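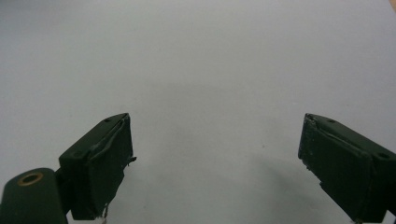
*The two dark green fingers of a hand-held gripper over a pale work surface.*

**Can a machine clear the table yet? Sistus shares a progress report on everyday chores**

The short answer is "some of it", and the team at Sistus is thrilled to be able to say even that much. The group has put out its April progress report on household and shop-floor chores, covering 17 small jobs that most people do without thinking: emptying a bowl, folding a tea towel, sorting bolts into trays, putting the lid back on a jar.

People show the work first, using hand-held grippers, and the recordings are used to teach a robot arm. Over the past season the team recorded 600 demonstrations. The arm then had 342 tries of its own across the full list and finished 293 of them without help.

"I did a little dance at my desk when that number came in," said Vinh Phan, who leads the chores program. "Then I went home and emptied the dishwasher myself, because we're a long way off that one!"

Picking up a single object and setting it down somewhere else is now the strongest skill on the list, and the arm copes well when the object changes colour or gets nudged a little to one side.
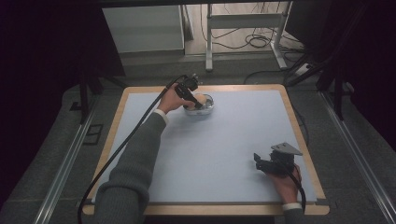
Bowls are harder than they look. The sides get in the way of the fingers, and a clear one is tough for a camera to make out. Phan's group spent most of the season on exactly this sort of job, and it's where they saw the biggest jump - though a stack of nested bowls still beats the arm nearly every time.

Cloth remains slow. Tea towels get folded, but a person would have done the whole drawer by then. On the shop-floor side, sorting dry parts went well and anything oily did not.

Workshop partner Skutix will try the bolt-sorting and tray-loading jobs at its own benches next, with staff keeping notes on every mistake. Desik is joining for the kitchen tasks and has asked for cutlery to go to the top of the list.

The report is free to read, and Sistus is holding an open question hour for teachers, tradespeople and curious neighbours on Wednesday at its workshop. Bring your least favourite chore - the team is collecting suggestions for the next round.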